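Tuning gripper force limits so your arm stops squashing cups

If you've got a Franka on a bench and a grasp script that works great on wooden blocks, I have some bad news about thin plastic. Blocks forgive everything. You can command way too much force, close way too fast, read the width a beat too late, and the block just sits there. Then you hand the same script a soft cup and you get a very sad crunching noise (ask me how many cups we went through in August).

So this is how I set up the grasp step now. I'm assuming you already have the arm talking to your control PC and a pose coming out of your perception stack. We use Medve for the task scripts, our own little wrapper at Restholm, but nothing here depends on it. If you can call a move, a grasp and a width read, you're fine.

Step 1: Split "close" into two calls

My old script had one line that did it all: go to zero width, full force, done. Don't do that! Make the first call a plain position move that stops a hair wider than the object. Make the second one the real grasp, slow, with a low force setting. The first call can be quick, and all the careful stuff goes in the second.

Step 2: Read the width until it settles

My loop polls the finger width every 8 milliseconds and keeps the last 27 readings in a buffer. When the spread across the buffer drops under your threshold, the fingers have stopped moving and you can decide what you've got. Before I added the buffer I was checking a single reading, and every so often it would catch the fingers mid-travel and happily report a grasp on thin air.

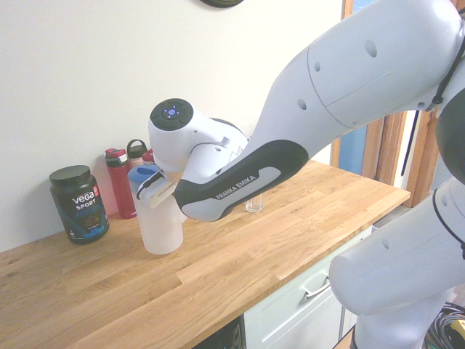
Fingers closed on the cup, with the drink bottles lined up by the wall.

Put a timeout on the loop too. Mine is 1000 milliseconds. If the width hasn't settled by then, open up, back off and flag it. Dorottya Pálfi on our team likes to have it retry right there in the loop, but I'd much rather have the retry live in the task script where I can see it in the log.

Step 3: Save limits per object class

Once you have a force that holds without squeezing the sides in, write it down somewhere that isn't your code. I keep a small config file with one entry per class, and each entry has:

start width
grasp force
closing speed
expected width range after settling

That last one is gold. If the settled width is below the range, you either missed or you're crushing it. If it's above, you've probably got the rim at an angle, or a handle in there.

Start low on force and bump it up in small steps, with a lift test at each one. I allow up to 3 retries per step before I call that setting a fail and move on.

Step 4: Handles and bigger shapes

Cups are pretty friendly because they look the same from every side. Pitchers aren't, and this is where my tidy config got messier.

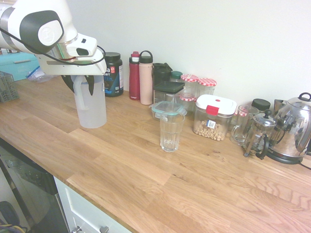 Words and pictures by Felicja Kwiatkowski, Restholm

With a handle on one side, your planner needs to know which way the thing is facing before you pick a grasp yaw. I added a "keep out" angle to the pitcher entry, a wedge centered on the handle, and the planner throws away any candidate that lands inside it. It's a dumb filter and I love it.

You'll also want to rethink your approach path. A gripper coming down over a counter full of jars and bottles has a lot more to bump into than one over a bare test table. I pad every neighbor in the collision scene a bit, then do a straight vertical lift before any sideways motion. If the planner says no path exists, shrink the padding before you touch anything else. Nine times out of ten that's the culprit.

Step 5: Log the boring stuff

For every grasp, save the commanded force, the settled width, the time it took to settle and the class name. One row each, plain CSV. When something starts slipping weeks later you can plot settled width over time and see whether it's drifting.

If your widths look off by the same amount on every object, rerun the gripper homing before you go editing your config. I've lost a whole afternoon to that one.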